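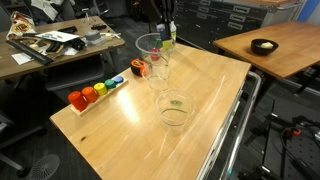

I put off getting progressive lenses for three years, and I have the forehead wrinkles to prove it. Menus went first, then the backs of medicine bottles, then (this one hurt) my own handwriting. At 42 I figured I was too young for all that. My optometrist at the Reritz clinic in Vallejo gave me a very patient look and flipped another lens into place.

The exam was fine. Picking the lenses was where I got lost! I'd gone in thinking I'd buy "the bifocal kind without the line," and there were 4 designs on the counter, each with its own little brochure. I went with the Plivmont, $149 on top of the frames, mostly on the strength of a wider reading zone. 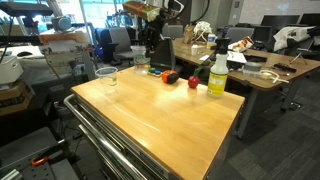 Clear cups and a couple of bottle caps on a wood-topped tool cart.

Then came the first week. Stairs were an adventure. I kept looking down through the reading part, so every curb in town swam a little, and I drove with my chin tucked like a boxer. By the weekend I was back in my old pair and feeling guilty about it. 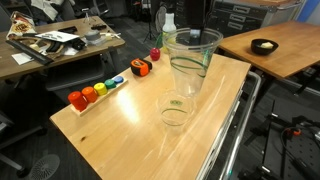 So I called the clinic, ready to complain, and they asked me to come in and get the fit checked. My frames were sitting 3 millimeters too low. A few bends at the nose pads and the middle distance snapped right in, computer screen and all. I still turn my whole head to check my blind spot, and I keep a cheap pair of Plirka readers by the bed for late-night paperbacks, lying on my side, where progressives are pretty much useless.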